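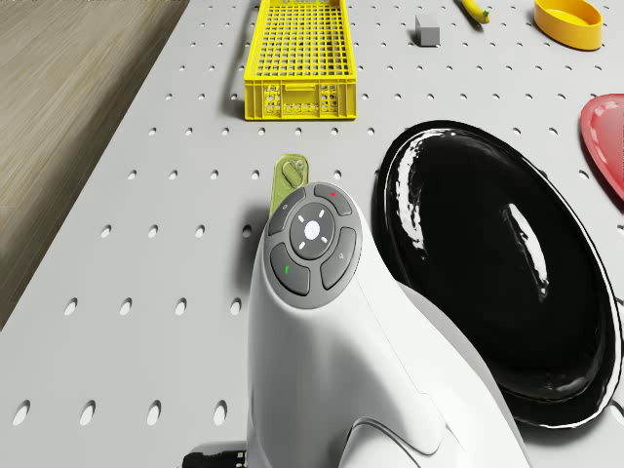
Tabletop task in our simulator: crate, banana, black platter.

Perception engineer, grasp planning (Sorkia, contract to June)

Our planner scores 87 percent in simulation. I don't believe the number, and we want to hire someone who won't either.

The tests run over 200 rendered tabletops like this one. Glossy dishes and see-through parts are where I expect the depth model to be fooling us, and a clean render may be hiding it. You would write the checks, rerun the planner against them and tell us what breaks - in plain words, with logs.

You need solid Python, some C++, and at least 4 years of work on robot software that other people had to use. Experience with camera calibration helps. A paper list doesn't, much.

Please don't send a demo reel. Send one page on a result you stopped trusting and what you did next. Kulap Yimyam and I read every reply. The interview is a two-hour code review of our own planner, and we pay for your time.

Write to Yvonne Stockdale, planning group, quoting job 238.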